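Workshop tips: budgeting for a handling robot on a roller line

Filed under: Equipment, planning ahead

These notes cover the stage before any order is placed. They assume a small packing or sorting shop with roller conveyors already in use, and a two-armed robot under consideration for work beside them. A simulated layout costs little and should be the first line of the budget.

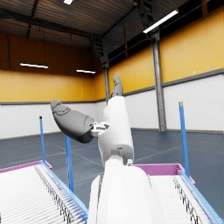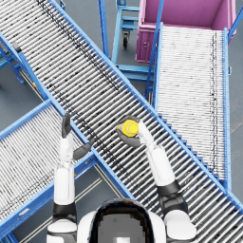
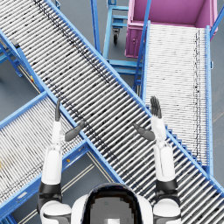
Simulated hall with blue-railed roller conveyors and a two-armed robot. A yellow item is in the right hand in the second view.

Model the rails as well as the rollers. Reach is normally quoted from the shoulder, and a side rail takes some of it away. At Jusasthorpe, Iman Ghoneim had the first layout redrawn after the rail height was entered 30 mm too low.

Where lines cross, check arm clearance at the crossing itself. Posts, cart frames and bin walls all count as obstacles. Enter them at full height.

Decide the bin position before choosing the hand. A bin at the far end of a conveyor may need no reach at all if the rollers deliver into it.

List the items to be handled by diameter, weight and surface. Send the list to each supplier with samples of the two most awkward. Sullden and Tistivau both accept samples; Sqalli asks for drawings first.

Price the hands separately. Ask for the cost of one spare hand, the fitting time and the delivery time. A quotation that gives only a total should go back.

Floor space: mark out the robot's working area with tape and leave it down for 10 working days. Note every occasion on which someone has to cross it. Magdy Ouali's tape at Jusasthorpe was moved twice, and the second position is the one now in the plan.

Allow for the following in the first year:
Guarding and signs
Electrical supply and a lockable isolator
Training for 2 operators
Spare fingertips
Software support after the warranty period

Keep one manual station open until the line has run 514 consecutive picks without a stop. Put the figure in the purchase contract, with the item list attached.

Corrections to Asmaa Fahmy at the stores desk.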